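Questions and answers about the robot arms at Vivisska

Updated October 2020

Since the first arms went in at the Dunleavy Road depot we have had a good many questions, some on paper, some over tea, and one or two shouted across the yard. We have gathered up the ones that come round most often and answered them as fully as we can. If yours is missing, please do send it in and we will add it.

Why is the company doing this at all?

The returns side has grown a great deal, and the sorting bench has always been the hardest place to find people for. It means a lot of reaching and twisting, and by the end of a shift your wrists know all about it. We looked at a few ways of easing that, and the Katex trial was the one the people on the bench liked best when they had a go with it.

Will anyone lose their job?

No. Everybody on the bench has been given a letter saying so, and if you haven't had yours, please ask at the office and we will print you another. When somebody retires or moves on we may not always fill the same post in the same way, and we would sooner say that plainly now than have you hear it in the canteen.

What do the arms do?

Bottles, mostly. One arm holds the bottle and a second one comes to the cap end, so the two work as a pair, rather as you would use your left and right hands. Crates, glass and anything leaking or badly crushed still go to a person, and we expect that to be the way of things for a long while yet. 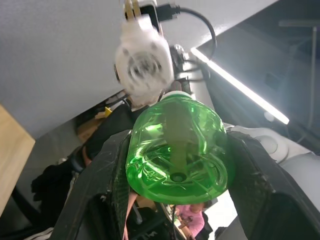 Keisha Iwasaki wrote to us to say that she had worried about the caps more than anything, as they were what used to make her thumbs ache, and that she is glad to hand them over but would like it understood that a sticky bottle still wants a human being and a damp cloth. She also asked who gets the blame if a batch goes through wrong. We have answered that one next.

Who is responsible if the arms make a mistake?

The company is. A mis-sorted batch is logged against the station and never against the person minding it. Please do report every one, however small – the log is how the settings get put right.

What does minding a station involve?

You keep an eye on a pair of arms, clear anything that has got stuck, and stop them whenever you are unhappy with what you see. You don't need to ask first. The training takes 3 days and is paid at your usual rate, and Sorin Kos runs it with groups of up to 6. No computer knowledge is needed, and you are very welcome to sit through a day of it twice.

Does the pay change?

Minding is paid one grade above the bench, starting from your first full shift after training. Those who would like to stay on the bench keep their present grade and hours.

Can I say no?

Yes, and several of your colleagues have. Have a word with Marcus Holloway, who keeps the rota, and he will leave your name where it is. You can change your mind later on.

Will there be more of them?

Possibly a second pair at the Zellness site, though nothing has been signed. We shall hold a meeting in December before anything is decided, with time for questions, and both shifts will be paid for attending.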